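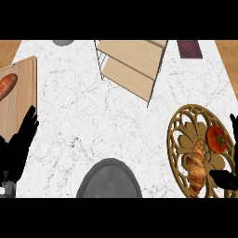 Princess Tazi at the Narkach regatta

tidofan85
Did everyone see her on the balcony?! She's six and she waved with both hands the whole way through the anthem – then pinched her brother's hat! I laughed so much.

Rostitz_Ruth
Loved it! The hat bit was lovely, and he took it so well.

marlow16
Sweet, but I do think they put her out there too much. It was a long afternoon for a child.

tidofan85
She went in after 43 minutes, the palace page says so. Hardly a long afternoon!

marlow16
Fair enough, I thought it was longer. Still wouldn't want mine on telly at that age.

Sunee Khunthong
We were down by the harbour wall and she waved at our lot – my niece is over the moon. Does anyone know who made the yellow coat?

Rostitz_Ruth
Same one her cousin wore in February, I think. Will check.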